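4.2 Snacking outside mealtimes

Diary entries from the Letthorpe households show that a large share of eating took place away from the kitchen or dining table. Of the 3233 entries coded, those made in bedrooms were the least likely to name a portion size, and participants often recorded only the type of food. Packaged legumes, nuts and crackers were grouped together at the coding stage, following the scheme set out by Naylor and Ra in the pilot - a decision that limits what can be said about any single product.

Interviews were held in November with 40 participants, each lasting under an hour. Most described small packets as a way of setting a limit for themselves, although several also reported opening a second one soon after the first. Labelling was seldom mentioned as a reason for choosing a product, and flavour and habit were raised far more often.

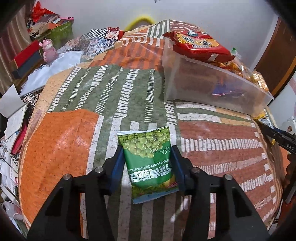 Figure 2. Single packet of green peas on a bed cover.

Sutrisno Sembiring remarked at interview that he never thought of peas as a snack until he moved out of his parents' home, and that he still would not write them down unless asked. Under-reporting of this kind is considered further in Section 5.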